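Caring for your Vernulard wooden brush: your questions answered

How often should I clean it?
Once a month suits most people, though if you use oils or dry shampoo (and plenty of us do!) you may want to do it every 2 weeks. Lift the loose hair out with a comb first, working gently from the cushion up to the rounded tips of the pins.
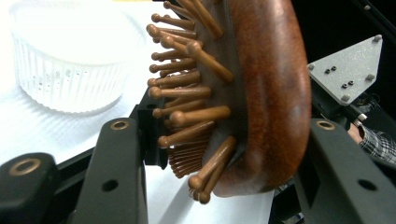 Can I soak it in the basin?
Please don't, much as we understand the temptation. Wood swells, and water gets under the cushion and lingers there for days. A damp cloth with a drop of mild soap is plenty for the back, and an old toothbrush will see to the pins. Leave it pins down on a towel overnight.

The shine has gone from the back. Can I bring it up again?
Usually, yes. Rub in a very little Vaher wood balm with a soft cloth, wait ten minutes and buff it off. Keep the balm well away from the cushion.

Do you sell spare pins?
We're afraid not, but our Gronthorpe workshop is always happy to take a look.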